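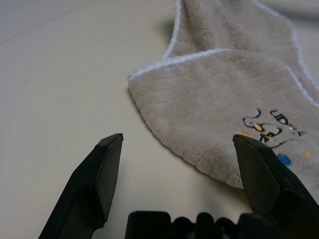
八月,下午,染缸那边还在放凉,先把上午的东西记下来。

今天终于把Dadach那批茜草根试出来了!之前两缸都偏砖红,闷闷的,我一度怀疑是根放太久了,结果换了水以后颜色一下子亮起来,是那种带一点橙的正红,晾在窗边谁走过都要停一下。太高兴了,所以这一页可能写得有点啰嗦,大家忍一忍。

先说前情。上个月从旧书摊收到一本1889年的染色手册,书脊已经散了,Wondimu Gebretsadik帮我重新粘了一遍(粘得很漂亮,谢谢!)。里面有一章专门讲茜草,写法很老派,温度全靠手感,“水热至手不能久留”就算交代完了。但是有一句话我反复看了好几遍:染茜草宜用井水,忌雨水。我们这边一直用的是过滤水,软得很,和雨水差不多。于是这次在水里加了碳酸钙,就是磨细的白垩粉,想看看是不是硬度的问题。

料子:羊毛线,Horkirgate那家的中粗双股,没漂过。上次剩下的,洗过一遍,脂已经去得差不多,但我还是用中性皂又泡了一晚。线绞用棉绳松松地扎了8字结,上回扎太紧,结下面留了一圈白印子,像斑马一样,这次没有再犯。

媒染:明矾,按干毛重量的14%称,另加少量塔塔粉。慢慢升温到快要冒小泡,保持一小时,关火,让它在锅里自己凉透。这一步我以前老是着急,捞出来就进染缸,这次老老实实等到第二天早上。手感确实好很多,线还是软的,没有那种涩涩的感觉。

染液:茜草根和毛线等重。根先用冷水冲了一遍,冲出来的水是黄褐色的,倒掉。书上说这一道可以把“浊黄”带走,我本来觉得可有可无,今天看下来应该是有用的,至少缸里的颜色干净多了。然后温水泡过夜,早上9点连根带水一起下锅,白垩粉先用一点水调成糊再倒进去,直接撒会结块,沉在底下搅不开。

升温一定要慢!我盯着温度计坐了一上午,从室温到六十度用了将近两个小时,之后就一直压在六十五度以下。Kanagaratnam工坊的笔记里提过,过了七十度褐色就会跑出来,把红色压住。前两缸我都有一阵子没看住,冲到七十五度左右,现在想想,砖红恐怕是水和温度两边一起造成的。这次两个条件同时改了,所以严格说我不知道哪个功劳更大,这个后面要拆开试。

四绞线的处理记一下,免得过两天自己也分不清:

甲绞:只染,不做后处理。正红偏橙,最亮的一绞。
乙绞:染后在淡碱水里过了一下,颜色往蓝的方向走,变成有点像覆盆子的红。很好看,但是羊毛怕碱,时间不能长,我只敢放几分钟。
丙绞:染后加了一点点铁。暗下来很快,成了深酒红,再多一点就是棕色了。铁水真的要一滴一滴来。
丁绞:甲乙丙捞出来以后的余液,第二浴。珊瑚色,柔柔的,意外地喜欢!

丁绞我本来没抱什么希望,只是舍不得倒掉那缸水。看现在的样子,第三浴应该还能出一个浅桃色,明天拿一小段线试试,不行就算了。

匀染度方面,甲绞中段有一小块略浅,应该是我翻线的时候那一段一直浮在水面上。下次用大一号的锅,或者拿个盘子压住。根渣也是个麻烦,细碎的根须全缠在线里,抖了半天还有。下次装进纱布袋,但袋子要松,让水能走得动。这一点Wondimu和我意见不同,他觉得散着放出色更足,根渣晒干以后一拍就掉。也有道理,可以各染一小绞比一比。

漂洗:等线凉到和洗水差不多温度才下水,换水换到基本清了为止。甲绞掉色很少,乙绞多一些。都没有拧,用毛巾卷着压掉水,然后挂在后廊阴处。晒褪色的样条已经剪好了,每种颜色绕一张卡纸,一半用黑纸包住,准备贴到南窗上,先放两周看看。

顺便说一下明矾缸的事。媒染液还有不少余力,我没倒,盖好放在水槽下面左边那个桶里,桶上写了字。谁要用的话可以用,补一点明矾就行,用了请在本子后面记一笔。染茜草的锅请不要拿去染靛蓝,也请千万不要拿去煮面!

Grultoder的订单我想就用甲绞这个颜色。他们要的是挂毯边上那条红,原来的样品是合成染料做的,颜色很平。茜草的红里面有一点点深浅变化,织出来会有呼吸感,我觉得好太多了。当然还要看他们接不接受每一缸之间的色差,我打算把甲、乙两种都寄一小段过去,让他们自己挑。

接下来要做的:

一、同样的水,不加白垩粉,温度还是压在六十五度以下,单独看水的影响。
二、加白垩粉,故意让它上到七十五度,看褐色出来多少。
三、根先磨粉再染一小绞。手册里说磨得越细越省料,我有点担心洗不干净。
四、查一下书里提到的麸皮浴,说是能让红色更鲜。厨房里正好有一袋麦麸,闻着还新鲜。

还有一个小想法,先写在这里:甲绞和丁绞并在一起捻成一股,深红配珊瑚,织平纹应该很漂亮。纺车这几天空着,晚上我可能就忍不住先捻一小段了。

(傍晚补记)线半干的时候又去看了一眼,甲绞颜色比湿的时候浅了一档,橙味更明显,还是很亮。乙绞几乎没变。丙绞干得最慢,夹子那里有一点深印,挪了位置,明早再看。茜草根还剩小半袋,已经重新封好放回架子上层。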